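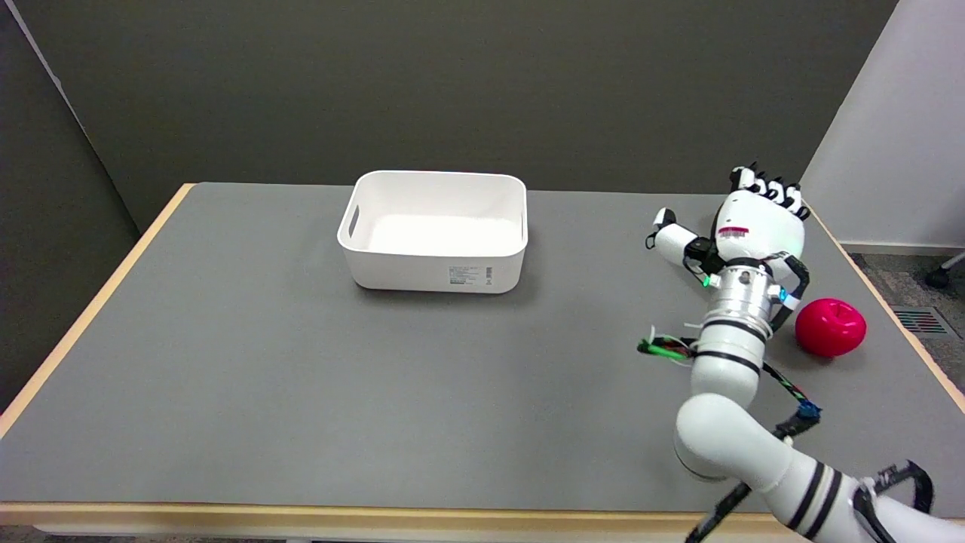 An open white bin on a gray-topped table, with a red apple shape to the right.

The best storage container is a plain open bin, and most people who buy something more complicated will be back to a plain open bin within a year. I have held this opinion for a long time and I have not heard a good argument against it, though Zoriana Didenko has tried. She edits the household pages here at Hinside and she believes in lids.

I should say what I mean by plain. One material, one color, straight inside, no dividers, no lid. Rounded corners, so that a cloth goes all the way around the inside in one pass. A handle hole at the short side, big enough for fingers. You can pick the thing up and carry it to another room, and you can see what is in it from where you are standing.

The case for lids is that they keep out dust and let you stack. Both are true. If you are putting away winter coats or a box of tax papers, use a lid. But most of what clutters a home is in use. It is the ball, the toy fruit, the dog leash, the charger, the library book. These go in and out several times a day, and a lid adds a step each time. You need a free hand to lift it and a place to set it down. A four-year-old with a toy in each hand will not do that. Most adults won't either. They will put the toy on top of the lid, and then the lid has become a shelf and the bin under it is sealed for good.

Last August I went through our hall closet and pulled out every container we owned. The hinged ones from Farano were in the worst shape. Two had cracked at the hinge, and the set had cost me $148. The open bins, which I had bought for $36 altogether, were scuffed and otherwise fine. There is not much on an open bin that can break.

Then there is the matter of dividers. I own a drawer insert from Moroz with so many small compartments that I needed to write down what went where. I kept that up for less than a month. Sorting things finely sounds like good housekeeping, but it has to be done again every time something is put away, and it is always the same person in the house who does it. In ours that was my wife, and she told me so. One bin for toys is enough sorting for toys. If the child wants the ball, the child can dig for the ball.

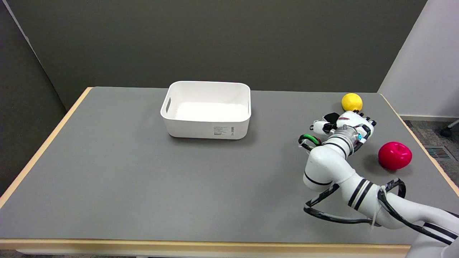 The same kind of setup with a yellow ball added. The bin has a handle cutout on each short side.

I care about color more than I expected to. I used to buy dark bins on the theory that they would hide dirt, and they do, along with everything else. A small dark object at the bottom of a dark bin might as well be under the couch. Against white, a red toy apple or a yellow ball shows up at once. You do have to wipe a white bin more often. Warm water and a little dish soap will do it, and I would sooner wipe it than hunt through it.

The handles deserve a word. A hole cut in the side is better than a handle clipped on. Clip-on handles come off when the bin is heavy, usually on the stairs. If you can get a bin with a cutout at both ends, get that one. You can carry it level against your stomach, or grab one end and drag it out from under a bed.

My one complaint about plain bins is the sticker. Manufacturers put a paper label with a barcode on the front, right where you look, and the print is too small to be any use to anybody at home. Peel it off the day you buy it. Left on for a summer it will need cooking oil and a fingernail. Put it on the bottom, please.

Zoriana says I am describing a bucket, and that a house full of open bins looks like a stockroom. She has a point about looks. A bin with things heaped over the rim is not pretty, and the answer is to own fewer things or a second bin. I don't think the answer is to cover it. She also says that cats get into open bins. That is correct and I have no reply to it.

People write to me asking for systems. A reader in Stostonitz sent me a plan for her playroom with 91 labeled places in it, one for each kind of toy, and asked what I would change. I told her to buy three bins and set them on a low table or the floor, wherever the children already drop things. Where the bin stands matters more than which one you buy. If the toys end up by the door, put it by the door. We kept ours in a bedroom for two years because that was where toys were supposed to be - and every evening I carried them there from the kitchen. Now the bin lives in the kitchen and I carry nothing.

Buy one before you buy a set. Use it for a few weeks, and see whether anyone besides you puts anything in it.

Rostyslav Pasichnyk
August 9, 2024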